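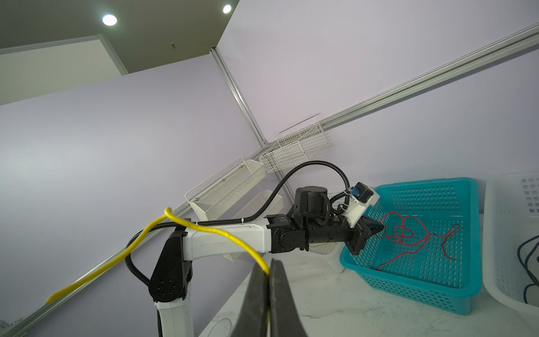 Fiorella Benedetti reckoned I was soft on club owners, and she told me so in the margin of my first draft. Fans don't leave, she wrote, so stop calling them customers. I've kept her note taped inside my folder ever since, and this chapter is more or less my reply to it.

Chapter 4: Who Owns the Noise?

I grew up going to Tolham home games with my uncle. We stood at the Jurlow Road end, where the roof leaked, and I learned most of my swearing there. Back then I thought the club belonged to us. I was 19 before I saw a share register and found out that one family held nearly all of it, and that the members' vote my uncle was so proud of covered the colour of the away socks and not much else!

So that's our starting point: the gap between who feels they own a club and who does on paper. In Chapter 3 we looked at gate money and broadcast money. Now we get to the people in the stands, and what they can do when they're unhappy with the way the place is being run (which, if you've ever followed a team, is most of the time).

I'm going to use three terms a lot, so let's get them sorted early. A supporters' trust is a formal body with a constitution and elected officers. A fan group is looser, and might be 22 mates with a banner and a group chat. A membership is whatever the club sells you under that name, so read the fine print, as it may or may not come with a vote. 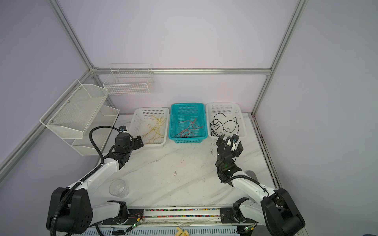 Fig. 4.1 Tabletop with three baskets along the back edge.

The long case study in this chapter is the Pirkoler season. When the Schmieder family put up ticket prices twice in 5 months, the trust wrote letters and the fan groups stayed outside for the opening part of each home game. The two sides barely spoke to each other until June, and I think that cost them plenty. You may disagree, and my students usually do, loudly.

As you read, keep a club of your own in mind. It doesn't have to be a big one. A suburban netball club or a country footy side will do nicely, and you'll probably find the paperwork easier to get hold of. Jot down who sits on its board, how they got there and when the next general meeting is. You'll need those notes for the exercise at the end of section 4.2.

4.1 Voice, exit and the season ticket

Let's say you've had enough. You can complain, or you can stop going. Economists love this choice because it's tidy, but think about the last time your team had a shocker of a year. Did you go and support the mob down the road?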